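Killa Round Table
Pedestal dining and meeting table, gloss white top
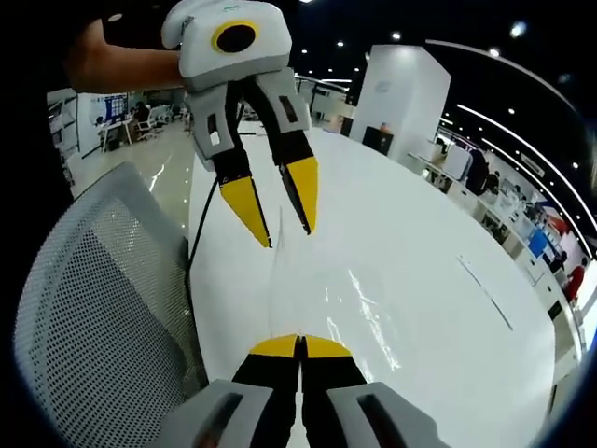

The Killa is a round table on a single central pedestal, made for small kitchens, staff rooms, studios and the corner of an office where a rectangular table would block the way through. It comes in three diameters and two heights. The smallest has been in our range the longest and is still the one we sell most of.

The top is 25 mm MDF with a sprayed gloss lacquer, sanded between coats and polished on the upper face and edge. The underside is sealed in a matt white and is not polished. The edge has a small radius top and bottom, so there is no lipping to lift and no join for crumbs to sit in.

The base is a steel column welded to a mounting plate at the top and bolted to a weighted disc at the foot. Both parts are powder coated. White is standard. Light grey and black are made to order and add two weeks to delivery.

Sizes

Killa 80: 80 cm diameter, seats two, or three at a squeeze
Killa 100: 100 cm diameter, seats four
Killa 120: 120 cm diameter, seats five
Dining height: 74 cm
Low height: 70 cm

The low height was added after requests from nurseries and craft rooms, and it also suits people who find ordinary dining tables a little tall. It takes the same top and the same foot with a shorter column, so you can change from one height to the other later by ordering the column alone.

Weight

The Killa 100 weighs 35 kg complete, and well over half of that is in the foot. One person can assemble it but we suggest two for turning it upright. Please don't drag it by the top. Tip it slightly and roll it on the edge of the foot disc, or lift it from the column.

Chairs

Any chair with a seat height between 43 and 47 cm will work at the dining height. With no legs at the corners you can pull in a chair anywhere, including chairs with arms, provided the arms are lower than 70 cm. The Moson stacking chair is the one we usually sell with it. Order four Moson chairs with a Killa 100 and they travel on the same pallet at no extra carriage.

Care

Wipe with a soft damp cloth and dry straight away. Washing-up liquid in warm water is fine for grease. Do not use cream cleaners, scouring pads, melamine sponges or anything containing acetone. Gloss lacquer shows fine scratches in strong side light, more so on dark colours than on white, and a light car polish used once or twice a year will take most of them out. Try it near the edge first.

Heat marks are the most common complaint we get. The lacquer will cope with a mug of tea but not with a casserole dish or an iron, so use a mat. Ink and hair dye should be wiped up at once. A stain left overnight is unlikely to come out.

For chips to the edge we supply a 10 ml touch-up bottle in the matching white. One is included with every table, taped to the underside beside the mounting plate. People often miss it.

Assembly

The table arrives in two boxes. The top is packed flat between foam sheets. The column, foot and fixings are in the smaller and much heavier box.

Lay the top face down on its foam sheet. Fix the mounting plate with the eight short bolts, finger tight, then go round again with the hex key. Stand the foot disc on the free end of the column and put in the long centre bolt with its spring washer. Turn the table upright and adjust the four levelling feet until it stops rocking. Check the centre bolt again after a month of use. If the table develops a slight wobble later on, it will nearly always be this bolt.

A hex key and a spanner are supplied. There is no need to drill anything.

Questions we are asked

Can it go outside? No. The top will swell if water gets into a chip, and the lacquer yellows in direct sun over a few summers.

Does it extend? No. For an extending round table see the Kneževič, which has a folding leaf stored under the top and four legs in place of the pedestal.

Can I have a hole cut for cables? Yes, one 60 mm hole with a plastic cover, in the centre or 15 cm from the edge. It has to be done before spraying, so please ask when you order. Tables with holes can't be returned unless faulty.

Will it take a glass cover? A 4 mm or 6 mm glass disc can be laid on the clear pads we supply. We do not cut the glass ourselves but can give your glazier the exact diameter.

Is the old base still available? The four-star base ended last September. We still have some feet and bolts for it, so ring us with a photo of the underside.

Delivery

White tables are normally in stock and leave our Vudthorpe warehouse within three working days. Delivery is to the ground floor. For upstairs rooms choose the two-person service at checkout, and tell us about narrow turns on the stairs. The top of the Killa 120 will not go round a tight landing, and we would sooner know before the van sets off.

Check the top for damage on the day it arrives and keep the packaging until you have done so. We replace transit-damaged tops free if you let us know within seven days.

Guarantee

Five years on the base and two years on the lacquered finish in normal indoor use. Scratches, heat marks and stains are not covered. Replacement tops can be bought separately in all three sizes and fit any pedestal base in the Killa range with the eight-bolt plate.

Trade orders

Schools, cafés and offices ordering six or more tables should contact Kalliopi Petkov on the trade desk for a price. She can also arrange a sample of the finish, sent as a 10 cm square with the polished edge on one side. Trade accounts have a credit limit of £2,000 to begin with, reviewed after the third order.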